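# Chapter 10: Overnight Walks and Where People Sleep

A walking track is a simple product on paper. There is a start, a finish and a path between them. Once the walk takes longer than a day, though, the operator is also in the business of beds, meals, water and toilets, and these usually cost more to run than the path itself.

This chapter looks at overnight walks from the side of the people who manage them. Chapter 9 covered day walks, and much of what was said there about signs, car parks and track surfaces still applies. Here we turn to accommodation. By the end of the chapter you should be able to describe the main types of overnight stop, work out the capacity of a track from its beds, and explain why a lodge and a campsite on the same route may need separate booking rules.

## 10.1 Three kinds of stop

Most overnight walks use campsites, huts or lodges, or some mix of them. A campsite gives the walker a cleared patch of ground, a water tank and a toilet. A hut adds a roof, bunks and a table. A lodge adds staff, and with staff come made beds, cooked meals, towels and a laundry bill.

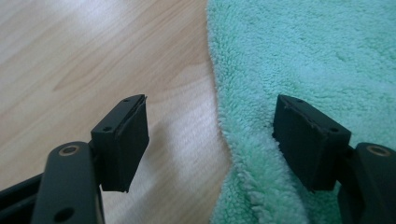 *Figure 10.1 Mint-green towel and light wooden floor.*

The jump from hut to lodge is the largest of these in cost. Linen has to be washed on site or carried out, and both are hard in places with no road. Some operators ask guests to bring a sleeping sheet and their own towel, and charge less per night. Others build the linen into the price and limit each guest to one set for the whole walk.

## 10.2 The Susard Track

We will use one walk as a running case. The Susard Track is 59 kilometres long and is normally walked in four days, from the Briltanside car park to the coast. Walkers spend three nights out. The first is at Clalar Hut, which sleeps 16 people in bunks. The second is at Nzioka Lodge, and the third is at a campsite behind the dunes.

The track was planned by Sihan Qiu, who began with the water supply and worked outward. Clalar has a good roof catchment but a small tank, and in a dry summer the tank sets the limit on numbers well before the bunks do. The hut was therefore kept small - a decision that local tour companies argued against at the time, and still do.

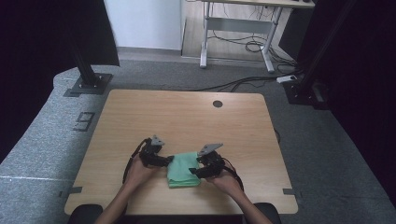
The lodge has the opposite problem. It has a bore and plenty of water, but every guest must first pass through Clalar, so rooms added at the lodge would stand empty unless people could reach them some other way. A side trail from the valley was opened for this purpose. It brings in guests who stay a single night and walk back out the next morning.

Sixteen walkers a night sounds like a steady flow. In practice bookings bunch up in the school holidays and thin out in July, when the creek crossings are high. Over the last full season, 67 per cent of bunk nights at Clalar were sold. The rest fell mostly in winter.

## 10.3 Capacity and the smallest stop

On a one-way track, the stop with the fewest beds controls the number of people who can start each day. This is called the limiting stop. Tents can be added to a hut site to raise the limit, but only if the water and toilets can cope. Before reading on, draw the Susard Track as a line, mark the three stops and write down what limits each of them. You will need the sketch for the booking exercise in section 10.4.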